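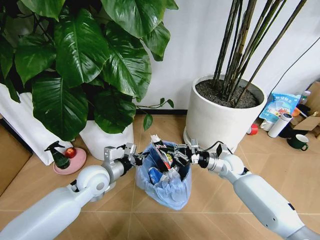

Waste bin with blue liner, tiled floor.

Ebihara Chapel - walk-round before the memorial service, 21st August
Checked by: Aoi Higuchi

Main doors - OK. Both open outward, wedges removed.
Aisle - OK after moving 2 flower stands.
Seating - 99 chairs out, rows linked. Row four has a wobbly one, swap it.
Candles - glass holders only pls. Keep clear of the Drultine drapes.
Extinguishers - 4 seen, tags in date. Last serviced March.
Side exit - FAIL. Hymn book boxes stacked against it. Told the Dorkumum office, recheck before family arives.
Ramp - OK, handrail firm.
PA cable - tape down by lectern.
Bins - empty before and after.
Coffin route - walked with bearers, mind the step at the vestry.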